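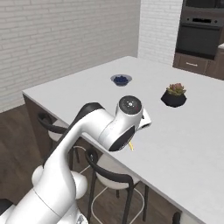
Is the Clundberg paper mill worth the drive if you have no connection to the trade? For most people who like seeing how ordinary things get made, I think so, but go early and wear shoes you don't mind getting splashed.

Mar 22, 2022

The mill holds two open days a year, one in spring and one in August. I went to the spring one. From Turkcombe it is 80 minutes by car, the last part on a narrow road that follows the river. Parking is in the field across from the gate. It was soft after the rain, and two cars ahead of me had to be waved onto the gravel.

Entry was 5 dollars, paid in cash at a folding table. You get a paper wristband and a time slot for the tour. My slot was a little over an hour off, so I started in the old rag loft, which you can walk through by yourself. It has the sorting benches, a rag cutter, and a wall of sample books going back to when the mill made ledger paper. The labels are typed and easy to read. One sample book is open to the public and you may turn the pages, which I liked more than I expected to.

The tour itself took in the beater room, the vat room, the machine hall, and the drying loft. The beater room is loud. Ear plugs are handed out at the door and you should take them. Our guide stopped the beater twice so we could hear the explanation, then started it up again. The pulp that day was cotton with a little flax, and it looked like thin oatmeal.

In the vat room two papermakers were forming sheets by hand. They work as a pair, one dipping the mold and the other laying the sheets down on felt. They keep going until they have a full stack, and then it goes into the press. The press is the original one with a newer hydraulic pump. Visitors can try one sheet each at a small vat off to the side. Mine came out thick on one edge. The sheets stay at the mill to dry and they mail them to you – postage is extra.

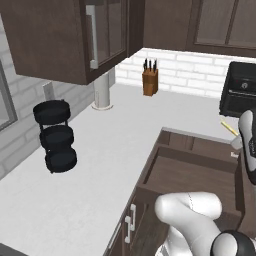 The drying loft is up 292 steps if you count both staircases, and there is no elevator. Anyone with bad knees should skip it and wait in the machine hall. The loft runs the full length of the building, with shutters on both sides that are opened and closed by hand depending on the weather. Sheets hang over ropes in small groups. It smelled like wet wool up there.

The machine hall was the weak part of the day. The Purkau machine, which makes most of what the mill sells, was down for a felt change, so we stood beside it while the guide talked through each section. If that is what you want to see running, call first and ask.

Lunch was soup and bread in the packing shed. The line was long at noon and gone by one. The shop next door sells offcuts by weight, envelopes, and seconds of the Shojaei drawing paper. I bought a pack of seconds for 7 dollars. The flaws are small, mostly specks and a few bent corners, and it takes ink well.

The restrooms are by the gate and nowhere else, so go before your tour slot. Dogs are allowed in the yard but not in the buildings. The next open day is in August, when the river is usually lower and the vat room gets warm.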